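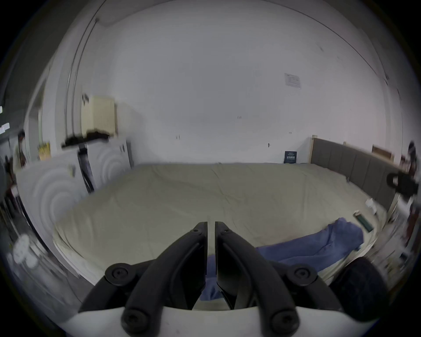 Ticket 117 — fitted sheet won't stay put, guest bedroom

Opened 5th June by Ismail Younis
Property: Dinmont, upstairs unit
Status: open, waiting on part

Problem as reported
Beige fitted sheet on the big bed keeps popping off at the back corner, wall side. Guest complained, then complained again. Wrinkles all over by morning. Sheet is from the Prunach order.

Log

Checked the tag. Says queen, deep pocket. Mattress is a queen too. So size isn't it, or shouldnt be.

Pulled the whole thing off and rotated a quarter turn in case someone had put it on sideways. Worse. Put it back.

Re-tucked all corners, back ones first. Sat on the bed, rolled over a few times. Held. Left it overnight — corner was off again.

Looked at the elastic. Back left corner is shot, stretches and just stays there. Other corners snap back ok. Probably the dryer, we had it on high most of October and nobody changed the setting.

Tried 2 sheet clips from the Nguyen-Tran unit. They grip but leave a pucker you can feel. Not leaving that for a guest.

Still creased on top even when corners hold. Warm iron on the bare sheet helped a little. Steamer would be faster, ours is at Grinetden, need it back.

To do
- replacement sheet, same color, ask Prunach if they'll cover it
- dryer to low for all bedding, put a note on teh door
- clear the bed before stripping it — jeans and small stuff get bundled into the wash otherwise
- return clips

Update: Prunach wants a photo of the tag and the bad corner. Will send tonite. Keep ticket open.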